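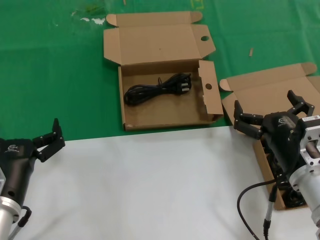
# About Taltthorpe Lending Library

We lend things! Sewing machines, cake pans, tile cutters, a telescope, folding tables for your cousin's graduation party – if it's something most people need twice a year, there's a good chance it's on our shelves in Menuddale.

Toivo Mustonen and Aleksi Nieminen opened the doors in November with 100 items, most of them from their own garages. Today we have more than 3,000, and we still get excited every time somebody brings in a pasta maker.

## How borrowing works

Membership is open to anyone who lives in Menuddale or Cindthorpe. Bring something with your address on it and you can borrow the same day. Loans run for 11 days, and you can have up to 8 things out at once (party supplies count as one thing, however many chairs you take).

Please return every part that came with your item, cords and manuals included. If something stopped working, just tell us at the desk. We'd love to fix it, and there's no fine for wear and tear.

## Repair nights

Aleksi runs these in the back of the shop, and they're loud and friendly and usually go late. Bring a lamp, a toaster, a jacket with a stuck zipper. Kids are welcome with a grown-up, and the soldering table is very popular, so come early if you want a seat.

## Find us

We're in the old Ruiz-Ortega building, side entrance, next to the bike racks. Ring the bell if the door sticks.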